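Baby bouncer by the window – yes or no?

Illis30
Posted 5th March
Hello all. We are arranging the living room again and I ask for opinions. The bouncer seat has now its place on the floor in front of the window. I like it there, the light is good and we keep the middle of the floor free. My mother-in-law says it is the worst place of the whole room.

Dekness
I agree with her, sorry. The sun comes on the face and the baby can not turn away. We had ours at the window in November with no problem, but in spring we had to move it.

Hetomus148
I don't agree. A thin curtain costs little and solves this. Ours was at the window for 6 months. More important is what stands next to it. Do you have a tall shelf there? Is it fixed to the wall?

Dekness
A curtain is one more thing to pull on. I would keep at least 30 inches from any cord also.

Illis30
No cords, we have no blinds. The tall white one on the left I must still fix, thank you for reminding me.
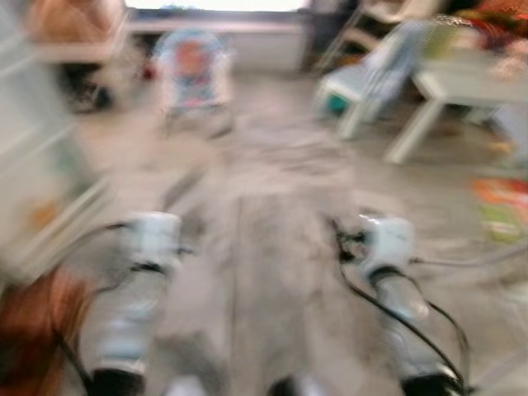 Living room, with the bouncer at the window and the striped chair on the right

Hetomus148
I would leave the bouncer and move the chair closer to it – then you can sit beside the baby. Fix the tall one first.

Dekness
The chair, yes. About the sun I keep my opinion. Look at it again at noon.

Illis30
I will try the chair this evening and check the sun tomorrow.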